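Two arms keep fumbling one thin green sheet

Print this page | E-mail this page

Rasha Hijazi
Our student club is teaching two arms to handle a floppy green sheet together, and we meet again Saturday. The fingertips close fine on thicker things, but with the sheet one side always seems to lag. Any ideas before I lose my young crew to the snack table?
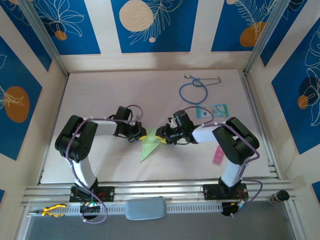

We've logged 24 tries so far, all with both arms starting from the same pose.

Bilal Khasawneh
Oh, I remember this stage so well, and I feel for you! Let one arm pinch and hold still before the other moves at all – my students hated waiting, but it helped us a lot. Come in low at a curled edge if you can find one, and check the wrist view before you close.

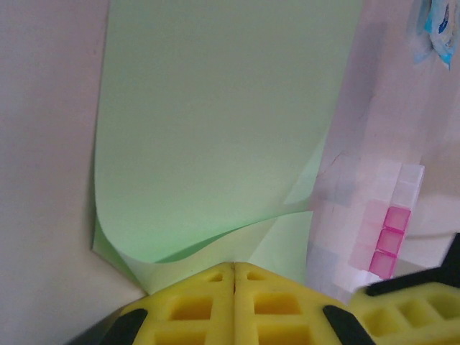

Yellow fingertips just under the curled edge of the sheet.

Hjalti Norðdahl
try thicker paper?

E-mail this page to a friend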